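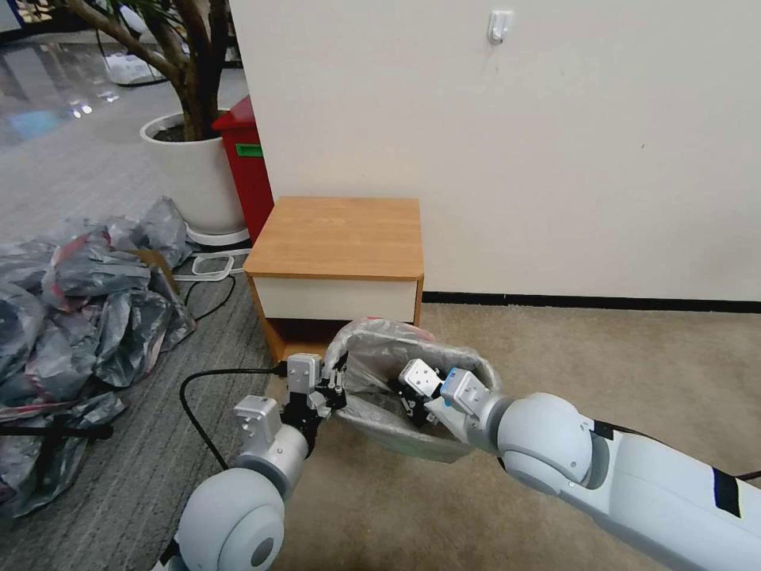 Small Bins, Many Bags: The Use of Plastic Liners in Bedroom Waste Bins at Skollden House

Student project report
Anitha Alva
Prirkcombe College, Department of Environment and Society

1. Background

Skollden House is a residence of 56 study bedrooms. Each bedroom is supplied with a small waste bin, and the cleaning staff fit it with a plastic liner. Larger bins for recycling, food and general waste are kept in the shared kitchens and emptied separately. The bedroom bins are intended for tissues, wrappers and sweepings, although in practice they receive most of what a resident throws away in the course of an evening.

The college adopted a waste reduction plan two years before this project began. The plan deals at length with catering waste and printing paper, and mentions bedroom bins only once, in a table of cleaning duties. The stores record for the last academic year shows that 2276 liners were issued for the bedrooms at Skollden House. The residence office had not looked at this figure separately, as liners are ordered together with gloves and cloths.

The project set out to establish how full the liners were when they were removed, what they contained, and whether residents would accept a different arrangement.

2. Method

The work was carried out over three weeks in October. Residents were told of the project by letter and could decline to take part by leaving a card on the door. Rooms where a card was left were not included.

On each collection day the tied liners were taken to the utility room in the Subramaniam Wing, where they were weighed on a bench scale. The level of filling was judged by eye and entered on a printed sheet as low, medium or high. A bag was entered as low if the contents did not reach one third of the height of the bin. The contents were then sorted on a covered table into paper, plastic packaging, food and other waste. Papers carrying names or addresses were put aside unread and placed in the confidential waste.

A short questionnaire was sent to all participating residents. It asked how often they emptied the bin themselves, whether they reused shopping bags as liners, and what they would think of a bin with no liner. Conversations were also held with two members of the cleaning staff, who asked that their names be left out.

3. Findings

3.1 Level of filling

Most liners were removed when the level of filling was low. A common case was a bag holding a few tissues and a single drinks bottle. The cleaning staff explained that they are instructed to replace the liner on every visit, whatever it contains, and that checking each bin would take longer than changing the bag. It was also pointed out that a liner with only a little waste in it may still smell if the waste is food.

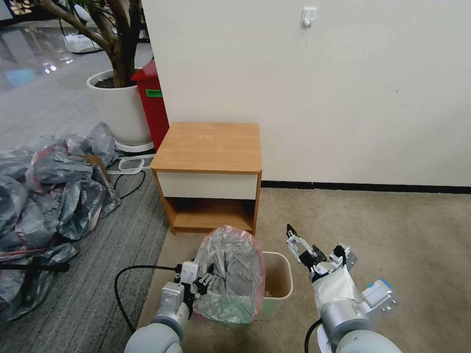 The difference between rooms was larger than expected. Some residents carried their waste to the kitchen each day and left the bedroom bin almost unused. Others used it for takeaway boxes, which fill a small bin at once and leave the lid of the box standing above the rim. No link was found between the floor a room was on and the amount of waste, although rooms furthest from a kitchen did produce slightly heavier bags.

3.2 Contents

Paper and plastic packaging made up the greater part of the weight in nearly all rooms. Much of this could have gone into the kitchen recycling bins. When packaging had been in contact with food or with damp tissues it could no longer be recycled, and it was entered under other waste. This makes the recyclable share appear smaller than it would have been if the items had been kept apart from the beginning.

Food was found in fewer bags than the staff had predicted. Fruit peel and teabags were the usual items. Batteries were found on three occasions and were taken to the collection box at reception.

3.3 Views of residents

Residents were generally in favour of using fewer liners, provided that the bin itself was cleaned from time to time. Several wrote that they already kept shopping bags for this purpose. A smaller group objected to an unlined bin on grounds of hygiene, and one resident remarked that the sinks in the bedrooms are too shallow for a bin to be rinsed in them. This was checked and found to be correct.

Opinion was divided on Pello, the reminder service through which the college sends notices on laundry, post and maintenance. Some residents suggested that it could carry a weekly reminder about recycling. Others stated that they had turned its notices off during their first term.

4. Discussion

The instruction to replace every liner appears to be the main cause of the number used. Changing it would not require new equipment. It would, however, alter the work of the cleaning staff, and the time allowed for each floor would need to be reviewed beforehand. The staff were clear that they did not wish to be held responsible for judging whether a resident's bin was clean enough.

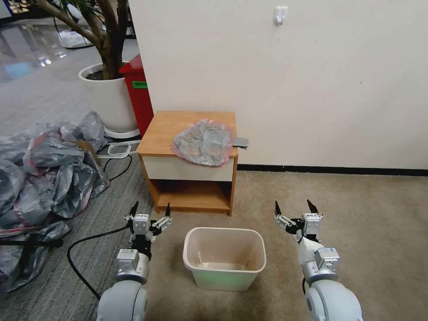
Figure 3. Wastebasket in front of a nightstand, with a plastic bag on the nightstand top.

The position of the bin also deserves attention. In many bedrooms at Skollden House it is kept next to the bed or under the desk, where it is the nearest place for every kind of waste. A second container for clean paper was suggested in several questionnaires, but the floor space in the smaller rooms is limited and the fire officer does not permit items to be stored behind the door.

There are limits to the results. The collection took place early in the year, when residents were still unpacking and packaging waste was probably higher than usual. The level of filling was judged by one person only. Residents also knew that their bins were being examined and may have changed their habits – two said as much in the questionnaire.

5. Recommendations

It is recommended that the residence office:

– allow liners holding only dry waste to be left in place until the following visit;
– record liners separately from other cleaning supplies in the stores book;
– provide a deep sink or an outside tap where bins may be rinsed;
– repeat the weighing in the spring term, with a second person judging the level of filling.

The question of bins without liners should be put to residents again once a place for rinsing has been provided.

6. Acknowledgements

The author thanks the residents and cleaning staff of Skollden House for their patience, and the stores office for access to its records. The recording sheet and the questionnaire may be consulted at the department office on request.

Prirkcombe College | Department of Environment and Society | Contact | Copyright | Back to top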